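4.2 Surface wear and cleaning in shared kitchens

The second part of the study looked at worktops in shared kitchens, and how people's cleaning habits change once a surface starts to look old. Two sites were used, Furside and Gollar. Both are blocks of rented rooms with one kitchen per floor. Furside was refitted in December by Stellis, Gollar much earlier, so the two differ in age as well as in the number of people sharing. We come back to this in 4.4.

Residents filled in a short diary after each use of the kitchen. Questions on what was cooked, what was wiped, with what. No names taken. A diary sheet was left by the sink and collected when full, which meant some sheets got splashed and a few were unreadable. Those were dropped. In all 4000 entries were usable, 500 of them from Gollar. The gap is large and we would have liked it smaller, but the Gollar residents were less keen on the diary and we did not press them.

Main finding first. Wiping after cooking was common at both sites, wiping before cooking was rare. People clean up their own mess and trust that the last person did the same. Where trust was low (see the free comments, mostly Gollar) people did not wipe more, they just used less of the worktop - a chopping board on the hob, a plate balanced on the bin lid. This matches what Cisneros found in student halls, though that survey asked about tables only.

Pattern and colour of the surface mattered more than expected. On plain pale tops a spill is seen and dealt with. On speckled tops crumbs and small drips get lost in the pattern, and residents said so quite openly: "looks fine from the door" was one comment, "cant see it so its clean" another. Brightly coloured items standing close over the surface add to the problem, as the eye goes to the colour and not to what is underneath (Figure 2). 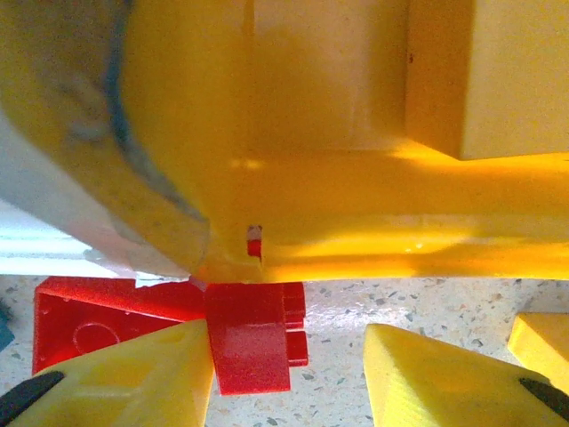
Figure 2. Yellow plastic close above a speckled work surface.

Items left standing on the worktop were the other main theme. Kettles, tubs, drying racks. Entries often mention wiping "round" things and hardly ever lifting them. When asked why, residents gave two kinds of answer: the thing belonged to someone else, or it was heavy and full. A rule that everything goes back in the cupboard at night had been tried at Furside before the study began and dropped, since the cupboards are too small for it.

Choice of cloth was less clear. Most entries say only "cloth" or "sponge", and we can not tell a fresh one from one that has been by the sink for a month. The diary should of asked for this. Paper towel use was higher at Gollar, but it was supplied free there, so little can be read into it.

Some limits. Diaries record what people say they did. Kitchen light differs between floors and was not measured. Age of surface and type of surface can not be pulled apart with two sites, and a third with old plain tops would be needed for that. The next section deals with sinks and drainers, where the diary entries are shorter but the complaints longer.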